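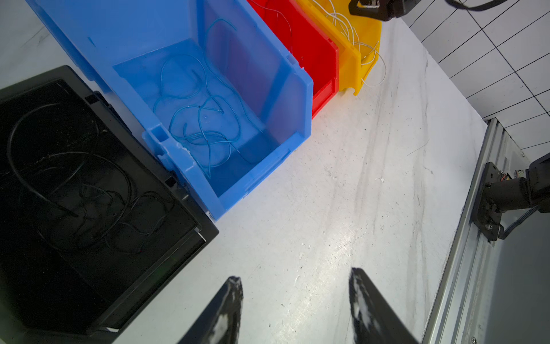
From: Achilleas Galanis
To: robotics club list
Date: March 12, 2018
Subject: Re: wire sorting task, what goes where?

Angus Tomoana wrote:
> Sorry I missed the last build night. Did we settle on one color per
> bin or are we still mixing? And is the rule that the arm has to lay
> the wire in, or can it just drop it? I'd like to get going on the
> Tustura entry form and it asks for a task description.

Hi Angus, hi all,

One color per bin, yes! Black in black, blue in blue, and so on down the row, except that the white wires go in the yellow bin (we don't own a white one, and I'm not buying one just to be neat). Dropping is fine. If a loop ends up hanging over the side I'd still call it a pass, but Willems wants it to be half a point, so please fight that out with him before you write it on the form.

The thin blue stuff is giving us the most grief. You go in for one strand and the whole nest wants to come along with it. My best idea so far is to come in from the low front side and close the fingers slowly, then lift a little and wait before moving off. The thick black cable is easy by comparison, at least as long as you grab it near an end.

We have 163 runs saved on the club laptop, in the folder called Dimusora. Please put your initials in the notes when you add more, I spent a whole evening working out whose were whose :)

For the form: team size is 15, and leave the budget line blank until I've talked to the school. Could you also bring back the small hex keys if you have them? I've looked everywhere.

See you in room 221,
Achilleas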